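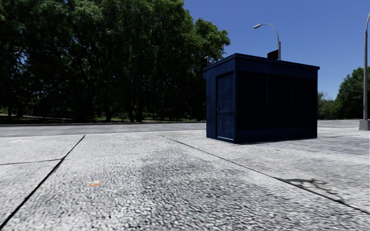 Notebook, sim bench. January.

Fault: delivery base drives into the kiosk on the pavement map. Found on the overnight batch, reproduced this morning at 09:40.

Setup as it stood. Ganeo planner, current branch. Fastach drive model, four wheels, skid steer. Pavement map with the booth loaded as a static object. Task is a simple one: start on the slabs, pass the booth, stop short of the kerb. No traffic, no pedestrians. The batch was 1,332 runs with start position and heading varied.

What happened. In 2 runs the base made contact with the booth at the front corner and carried on applying torque. Wheels slipping, pose estimate still advancing. The planner believed it was clear and reported the task complete. The contact log says otherwise. Contact lasted until the run timed out. On hardware that would be a scraped booth and a cooked motor driver, or a person's shin if there was a person in the way.

The completion flag worries me more than the collision. Our summary script counts completed tasks and does not look at the contact log at all. Both runs were down as passes. I only opened them after the energy figure came out high.

First idea: the collision mesh is wrong. Loaded it on its own and laid it over the visual mesh. The walls match. The roof overhang is in the visual mesh and missing from the collision mesh, which wants fixing but has no bearing on this, as the base is far too low to reach it. Ruled out.

Second idea: the dark panels on the long side. They return very little in the simulated depth sensor and I expected holes. There are holes. The costmap has gaps along that side, and the planner fills them from the static layer as it should. Both contacts were at the corner by the door end in any case. Ruled out for now, but see the list below.

Third idea: localisation. Replayed the first bad run with ground truth pose fed to the planner in place of the estimate. No contact. Replayed the second the same way. No contact. So the estimate is off by the time the base gets to the corner.

Went through the estimator log. Wheel odometry and visual odometry agree until the base turns in beside the booth, then visual odometry slides sideways and the filter follows it. The feature tracker is matching slab joints. The joints are long straight lines with not much else to hold on to, and the aggregate texture looks the same to the tracker wherever it is sampled. It slips along the line, finds a match that scores well, and reports motion that never took place. The filter trusts it because the covariance coming out of the tracker is a fixed number. It has been a fixed number since the Studen import. There is a comment beside it saying "tune later".

Once in contact it gets worse. Wheels are turning, so wheel odometry reports progress, and the filter has no third source to argue with it. The bump input exists on the drive model but was never wired to the stop chain in simulation. On the real base it is wired. So the simulated robot is missing a safety input the real one has, and we have been using the simulated one to sign off planner changes.

Done today:

- Bump input wired to the stop chain in the Fastach model. Any contact now latches a stop and fails the run.
- Summary script reads the contact log. A completed run with contact is a fail.
- Tracker covariance scaled by the spread of feature directions. If they all lie along one line it goes up sharply across the unconstrained axis.
- Stall check added: commanded torque high, inertial unit still, wheels turning. Trips after a short delay. The delay value is a guess and needs checking against the real base on wet paving.

Reran the batch with the same seeds. The two bad runs now pass the corner clear. Then a longer batch, 2,397 runs, new seeds, no contacts. Several runs stopped early on the stall check where I can find no reason for a stall. I would sooner have those than the other kind, but they need looking at.

Not done:

- Roof overhang in the collision mesh.
- Depth returns from dark panels. Compare with the real sensor on tinted glass.
- Older batches scored by the old script. Every pass from those is suspect until rescored. Kulsoom Ghauri has the archive and will start with the Bangash site runs, as those went out to a customer.
- Find out who else copied the summary script.

No planner changes to be merged on simulation results until the rescoring is finished.

Shared 2 times

Comments

K. Ghauri: Rescoring started. The oldest Bangash logs have no contact channel, so they can't be rescored, only rerun. Will list them separately.

drivebench: Does the latch clear on reset? Mine stayed latched between runs until I restarted the whole model.

K. Ghauri: Same here. Reset handler doesn't touch it. Restart between runs until that is fixed.

Recent entries

Stop chain wiring, real base, as measured
Ganeo planner: oscillation near kerbs
Fastach wheel slip model, second attempt
Depth sensor noise on dark surfaces
Studen import: things still to tidy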